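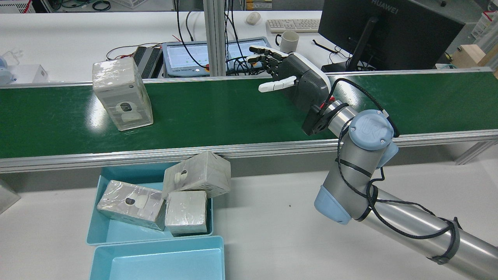 Why did she get off the train at Brirken, when her ticket was good to the end of the line?

Because the bakery by the station still had its light on, and she had eaten nothing since Urngate. This is what she told her sister later, and it was almost the full answer.

The train stopped there for six minutes. She counted on four of them. The woman in the bakery was wrapping the last loaf for herself, but she looked at the coat, the small suitcase and the tired face, and she cut the loaf in two.

"Where are you going?" the woman asked.

"To Loncombe. My father had a house there."

"Had?"

"He has it still. He is the one who is not there anymore."

The woman did not say she was sorry. She put some butter in paper and pushed it across the counter. Behind them the train began to move, very softly, as if it did not want to disturb them.

The next one came at seven in the morning.

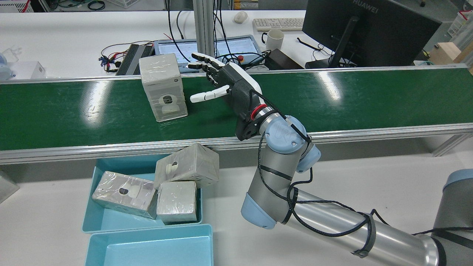 She slept in the room above the bakery, on a bed that was too short. At three o'clock the ovens were lit, and the floor became warm under her feet. She went down in her socks and asked if she could help. The woman gave her an apron and showed her how to fold the dough – toward you, turn, toward you again – and they worked without speaking until the window turned gray.

She had learned this once already. Her father did it on Sundays in the kitchen at Loncombe, with his sleeves rolled up and the radio playing too loud. He used to weigh the flour on an old scale from Leiva, with the numbers worn away on one side, so that he had to guess everything above 200 grams. His bread was different each week. When it was bad, he blamed the scale, and when it was good, he never mentioned it.

"You have done this before," the woman said.

"A long time ago. I was standing on a chair."

The first customers came in with cold on their coats. A boy bought 3 rolls and paid with small coins, which he placed on the counter one after another. She was so busy watching him that she did not hear the train arrive.
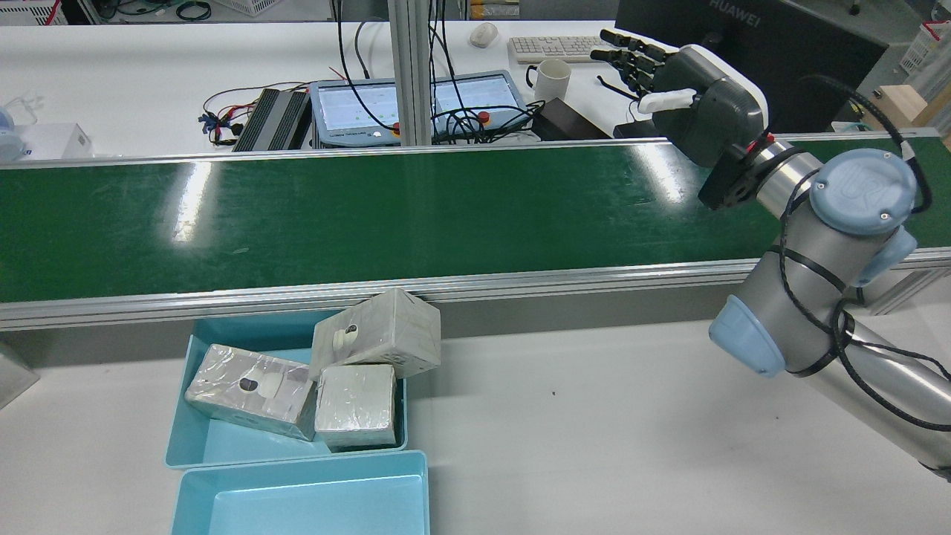

The House

The key was under the blue pot, where it had always been, and the lock needed a push with the shoulder. Inside it smelled of apples and closed rooms. She opened two windows and left her suitcase in the hall.

Her sister had written a list of the things to be sold. The table was on it, and the clock, and the good chairs. The scale was not on the list. It stood on the kitchen shelf between the salt and a jar of buttons, with a little flour still in the corner of the pan.

She took it down and put it on the table. Then she took from her bag the half loaf, already hard, and laid it on the scale. The needle moved up past the last number she could read and stayed there, trembling a little.

She called her sister from the hall.

"I arrived," she said. "Yes, a day late. No, nothing happened. Do we have flour somewhere in this house?"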